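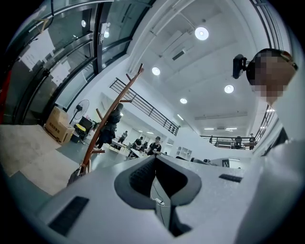 It's always the toilet, one reply said this morning, before I had even posted the second part. I'll get to the toilet. The rest of this thread is for anyone who just opened a water bill and thinks it must be a mistake.

Mine was $457 for the quarter. My usual bill in Fasley is well under half that. Same house, same two people, no pool, no sprinklers, and no guests except for one long weekend.

First thing I did was call the water office and complain. I don't recommend this as a first step. They were polite, but all they could do was read me the numbers that were already printed on the bill.

The numbers were these. Previous reading 2,462. Current reading 2,493. So 31 units for the quarter. In Fasley a unit is a hundred cubic feet, or 748 gallons. Look on the back of your own bill, since some towns bill by the thousand gallons and the math comes out different.

Check whether your reading is real or estimated. There's usually a letter next to it. Ours uses A for actual and E for estimated. Both of mine had an A. If you see an E, go read the meter yourself before you do anything else. An estimate that's too high gets fixed on the next bill, but you can ask for it to be fixed now.

Finding the meter took me longer than I'd like to admit. I knew it was outside. It's under a metal lid by the sidewalk on the Paso Street side, and the grass had grown over half of it. Take a big flathead screwdriver, a flashlight and gloves. There are spiders in there.

The test is simple. Turn off everything in the house that uses water. Dishwasher, washer, ice maker, all of it. Write down every digit on the meter, including the small ones on the right. Wait an hour. Don't flush. Look again.

A lot of meters also have a little triangle or star on the dial that spins when any water is moving at all. If everything is off and it's turning, you have a leak somewhere past the meter. Mine was turning. Slow, but steady.

Someone asked if the ice maker really matters. It does for this test. It can fill once during your hour and make you think you have a leak that isn't there.

Next step, find out if the leak is inside or outside. Shut the main valve where the line enters the house, then go back out and look at the triangle. If it stops, the leak is inside. If it keeps going, it's in the line between the meter and the house, and that part is usually yours to pay for.

Mine stopped. That was good news - digging up the front yard costs a lot more than $457.

Go easy on an old main valve. If it hasn't been turned in years it can start to drip at the stem. Turn it slowly, and don't force it with a wrench. If it won't move, skip this step and check the inside fixtures first.

Now the toilets. Put food coloring in the tank, enough to make it dark. Leave it for half an hour. If there's color in the bowl and you haven't flushed, the flapper is leaking.

I have 3 toilets. The two upstairs were fine. The one in the basement had blue in the bowl after ten minutes.

So yes, to the person who replied this morning, it was the toilet. But it was the one we hardly use, and that's why it ran as long as it did. You don't hear it from the kitchen, and it doesn't hiss. The water just slides down the back of the bowl.

The part was a flapper. I took the old one to Mavromatis, the hardware store behind the post office, because there are a dozen kinds and they look alike on the rack. Bring the old one with you in a bag. Two-inch and three-inch flappers do not swap.

They matched it to a Kanus, which cost less than lunch. Shut the water off at the wall, flush, unhook the chain, pull the old one off its pegs, put the new one on. It took longer to dry my hands and find the instructions than to do the job.

Leave a little slack in the chain. Too tight and the flapper won't seat. Too loose and it gets caught underneath. I did it too tight the first time and had to redo it.

While you have the lid off, look at the water level. It should sit below the top of the overflow tube. If it's running over into the tube, the flapper isn't your problem, or isn't your only one. Adjust the float down.

Then run the hour test again. Mine still moved a tiny bit. I'd been ready to post that it was all fixed.

The second one was the outside faucet on the back wall. It was dripping into a planter, so the ground around it never looked wet. New washer, and the triangle finally stopped.

Several people are asking whether you can get money back. In Fasley you can ask for a leak adjustment. You have to show that it's fixed, and you have to ask within a certain window after the bill date. Call and ask what yours is. It isn't printed anywhere on our bill.

What they wanted from me: the receipt for the parts, a short note saying what was leaking and when I fixed it, and a new meter reading. No plumber's invoice needed for a repair you did yourself, but I asked twice to be sure.

The adjustment doesn't bring it down to a normal bill. From what the office told me, they take part of the extra use off and you pay the rest. The sewer portion is figured separately, so ask for that one too. I wouldn't have known to ask if the woman on the phone hadn't brought it up.

I also asked for a payment plan while they look at it. You can do that even if you expect to get some of it back. Don't just let the due date go by. The late fee gets added either way.

Reply from someone who rents: read your lease before you start. If the water is in your name but the toilet is the landlord's, put the leak in writing the day you find it, with the meter readings.

I've started reading the meter on the first Monday of the month and writing it on the calendar in the kitchen. It takes two minutes. If I had been doing it in the spring I'd have caught this a couple of months sooner.

No answer on the adjustment yet. They said to expect it with the next bill. I'll add it to this thread when it shows up.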